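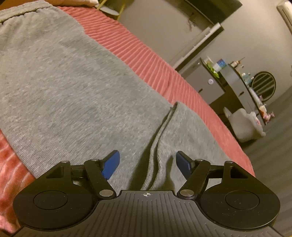 Re: [plenville-knitters] Shrinkage, again

Régis Moulin wrote:
> Pattern says to block the swatch overnight. I gave it 20 minutes.
> The sweater came out two sizes too big. Is the Symonenko yarn
> to blame?

Régis,

The yarn has an alibi. I've made 11 hats and a blanket out of Symonenko and the only thing that ever grew was the bill.

Wash the swatch the way you'll wash the sweater, dry it flat, then measure. Or find a larger relative. My brother in Gradska has been wearing my mistakes for 13 years and still says thank you, through his teeth.

I'm bringing the spare needles in March.

M.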